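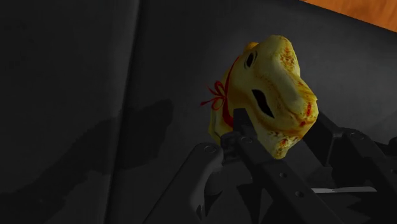
Small yellow figurine on a dark gray surface.

Looking After a Mechanical Watch at Home

Posted June 6, 2018

A mechanical watch needs very little from its owner, but the little it needs should be done regularly. These tips cover ordinary steel watches with a hand-wound or automatic movement. Most of them also apply to quartz watches, apart from the parts on winding.

Winding

Wind a hand-wound watch once a day, at the same hour if you can. Take it off your wrist first. Winding with the watch on puts sideways pressure on the stem, and a bent stem is a shop repair. Turn the crown with your thumb and first finger in short, even strokes and stop when you feel firm resistance.

An automatic that has stopped needs a start by hand before you wear it. Twenty to thirty turns of the crown is usual. Shaking it will get it going, but only on a weak spring, and it will probably stop overnight.

If you own several automatics you can let them stop. A winder is a convenience for watches with a full calendar that is tedious to reset. I used one of the small Kukport winders for a while and now keep spare straps in it.

Setting the date

Do not use the quick-set date between 9 in the evening and 3 in the morning. During those hours the date wheel is already engaged on many movements, and forcing it can chip a tooth. The safe routine is to pull the crown to the hand-setting position, move the hands forward to 6:30, push the crown to the date position, set yesterday's date, then run the hands forward until the date changes. Now you know which side of midnight you are on. Set the time and push the crown all the way in.

Remember the end of February. A simple date watch counts to 31 every month and has to be moved on by hand.

Cleaning the case

Start with the watch dry. A soft artist's brush or a clean makeup brush gets lint out of the gap between the lugs and from under the edge of the bezel. Go around the crown too.

For grease and skin oil you need:

A bowl of lukewarm water
One drop of plain dish soap, without lotion
A soft child's toothbrush
2 lint-free cloths

Check that the crown is pushed in, or screwed down if it is that type. If you have any doubt about the seals, don't put the watch in the bowl or under the tap. Dampen a corner of one cloth in the soapy water, wipe the case and the back, wipe again with clean water, and dry with the second cloth. Vintage watches should only ever be cleaned this way.

Hot water is bad for gaskets. So is steam, and that includes the shower, whatever the depth rating on the back says.

Cleaning a steel bracelet

Take the bracelet off if you have a spring bar tool. Put a strip of low-tack tape on the inside of each lug before you start, because the tool slips sooner or later. Work over a tray or a towel with a raised edge. Spring bars roll a long way on a hard floor.

Soak the bracelet in the soapy water for 7 minutes, then brush between the links from the back. Rinse until the water runs clear. Pat it dry and leave it flat on a towel overnight before putting it back on.

A bracelet that still squeaks has soap or grit left in it. Repeat the soak.

Leather straps

Leather lasts longer if it gets a day off between wearings. Wipe the lining with a barely damp cloth in summer and let it dry away from radiators and windowsills. A light leather conditioner twice a year is enough. I use the Adomaitis cream in the flat tin, a bit the size of a pea for the whole strap. Keep it off suede and nubuck.

Change a leather strap when the holes have stretched to ovals or when you see cracks next to the spring bars. The second one is how watches end up on the sidewalk.

Light scratches on the crystal

Find out what the crystal is made of before you touch it. Acrylic polishes well with a dab of plastic polish and ten minutes of small circles with a cotton cloth. Tape over the bezel first. Mineral glass and sapphire do not respond to acrylic polish, and a deep scratch in either is a job for replacement.

Brushed steel should be left alone. A polishing cloth will put shiny patches in the grain.

Storage

Keep watches dry and apart from each other so that the cases can't rub. A drawer with a folded cloth works. If you want a box, Skoketura makes a plain one with removable cushions, and the Drurnen travel roll holds three. Both are fine.

Don't leave a watch on top of a speaker, on a tablet cover with a magnetic flap, or next to a handbag clasp. A watch that suddenly gains several minutes a day has often been magnetized. A shop can clear that while you wait.

When to send it in

Have the seals tested every year if you swim with the watch. Ask for a full service when it starts running slow, stops early, or shows any fog under the crystal. Fog should not wait. Pull nothing, open nothing, and take it in the same day if there is a shop nearby.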